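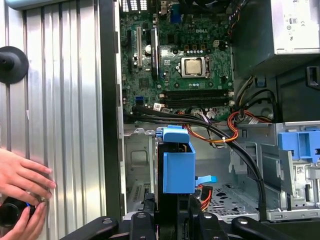 Neusa Magalhães wrote in August to ask whether a desktop that no longer starts can still go to the Cinska reuse scheme, or whether it must be treated as scrap. It can. The fault does not affect acceptance, but it does affect what is credited to your account.

What does the scheme accept?
Desktops, laptops, flat monitors and network switches. Printers and anything with a damaged lithium battery go to the Barkeritz household waste site under its own rules.

Is there a minimum load?
No minimum applies at the Tirnau counter. Collection from business premises starts at 50 items. Loads over 300 items are split across two visits, and the second visit is booked only when the first has been logged.

How are items recorded?
Each item is given a line in Miranda, the stock register. A line holds the serial number, the weight and the declared condition. Laptops are weighed with their chargers if supplied.

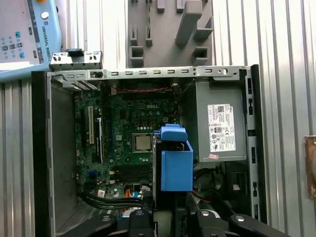
Monitors are weighed without stands. If a serial number is missing or unreadable, a scheme number is issued in its place and printed on your receipt.

What happens to my data?
Drives are erased in full, and the result is written to the item's line in Miranda. A drive that fails erasure is shredded. Certificates are issued per drive and can be requested using form 826.

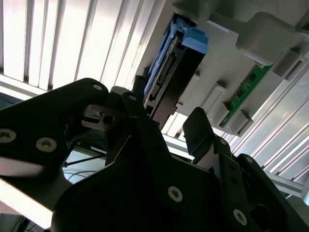 Blue hard drive caddy in a grey desktop chassis.

May I keep the drive?
Yes. Remove it before handover and tick "no storage" on the form. No certificate is issued in that case, and the credit is reduced.

Can parts be removed before handover?
Credit is calculated on complete units, so a stripped machine is entered at scrap value. 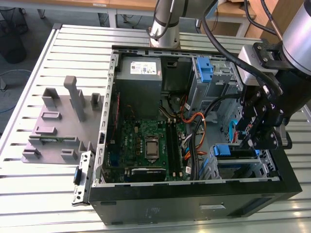
Declared condition is the owner's responsibility, and the form asks for the processor and memory separately. Most people can take both from the system information page. On a machine that will not start, switch it off at the wall, unplug it and open the side panel. In the tower shown, the processor is near the centre of the board by a metal retention bracket, and the two black memory slots are to its right. If in doubt, enter "unknown".

Is there a yearly limit?
4,000 kg per account. Weight above that is accepted without credit.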